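Print this article | E-mail this article

Condico Town Football Club

Condico Town Football Club is a semi-professional soccer club based in Condico, a mill town on the Lennox River. The club plays its home games at Zener Park and competes in the second tier of the Lennox Valley League. Its colors are green and white, and its supporters are known as the Millers.

History

The club was formed by workers at the Condico paper mill, who had been playing informal games on the drying field behind the main building. It joined the county league the following season and finished last. Promotion to the Valley League came after a playoff win over Zirkermont Rovers, decided by a header in extra time.

A long spell in the lower half of the table followed. The club was relegated twice and promoted twice, and for one season it shared a ground with Zirkermont while drainage work was carried out at Zener Park. The record home attendance of 2159 was set in May of its first season back, against Lennox Athletic.

Ground

Zener Park has one covered stand with 199 seats, known as the River Side. The other three sides are open standing areas with a rail around the field. Floodlights were added after the move back from Zirkermont. The field slopes toward the north goal, and visiting teams have often complained about it.
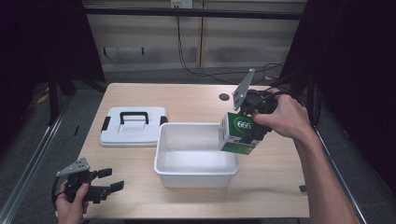 Match-day operations at Zener Park are run from two rooms under the River Side. The larger holds the ticket window and the club shop, and the smaller is used for storage. Small stock is kept in lidded plastic bins, of the plain white kind with a black carrying handle across the lid and a latch tab at either end. Programs are sold from the ticket window until halftime. The shop opens an hour before kickoff and closes at the final whistle.

Rivalries

The main rivalry is with Zirkermont Rovers, whose ground is 22 miles upriver. The two clubs have met 101 times in league and cup play, with Zirkermont holding a narrow lead in wins. Games against Lennox Athletic also draw larger crowds than usual, mostly because the two towns are joined by a direct rail line.

Youth and women's teams

The club fields youth teams from under-9 to under-18. A women's team was started later and plays in the regional league, with home games on the same field. Several players from the under-18 side have moved up to the first team.

See also: Lennox Valley League; Zirkermont Rovers

Contact us | Copyright, all rights reserved | Back to top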